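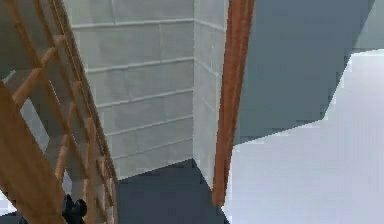

The Tirnum Retirement Planning Pack

Our planning pack is for anyone who has started wondering when they might stop work and what they will live on once they do. Inside the box there's a 300-page workbook, a pocket for pension statements (we all have a drawer full of them somewhere!) and a login for the online calculator, which lets you try out different leaving dates and see what each one does to your monthly income.

Araceli Manzano wrote the first edition at her own dining table in Maltdale, after helping her parents through the whole business, and she still answers a good many of the letters herself. Iñaki Peñalver looks after the calculator and brings the tax bands up to date each April.

You don't need to be good with numbers. The early chapters go gently through workplace pensions, the state pension and savings, and the later ones cover the things people tend to put off – care costs, wills, and whether to pay off the mortgage first or keep the money close by. 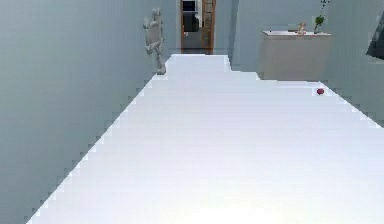
Chapter 5: Staying put or moving somewhere smaller

Product code: 593
Format: ring-bound workbook with online access
Also available: large print edition

If you're ordering for a whole workplace, do drop us a line before you buy – we can usually do something kinder on the price, and we're always glad to talk it through.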